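Replacing the wiper motor on a Skov cab unit

The procedure applies to Skov windshield wiper units fitted to the driver's cab of Gillton railcars. Allow 40 minutes per side. The work is done from inside the cab, with the railcar parked and the battery switch off.

Lock the wiper circuit out at the cab panel and hang the tag on the breaker. Move the arm to the park position by hand and mark the spindle and the arm with a paint pen. Remove the arm nut, then pull the arm off with a two-leg puller — do not pry against the glass.
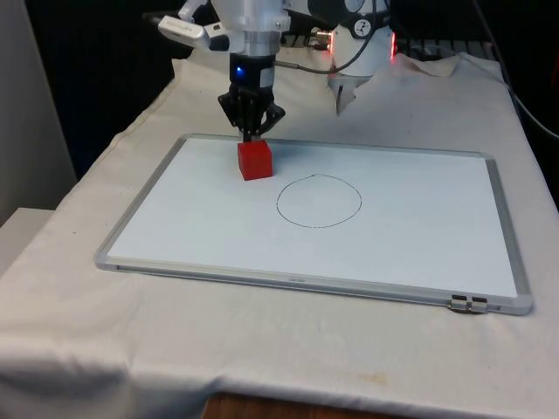
Inside the cab, take off the lower trim and unplug the motor. Remove the bolts from the mounting plate and lower the motor with its crank still attached. Check the spindle bushing for play. If it moves more than 2 mm, replace the bushing before fitting the new motor.

Fit the new motor and tighten the bolts by hand first, then to the torque on the plate. Plug it in, restore power and run one full cycle with the arm off. The motor must stop in park. Refit the arm to the paint marks and test both speeds on wet glass.

Enter the motor serial number and the railcar number in the service log.

Revised Aug 16, 2020, Mwende Ondieki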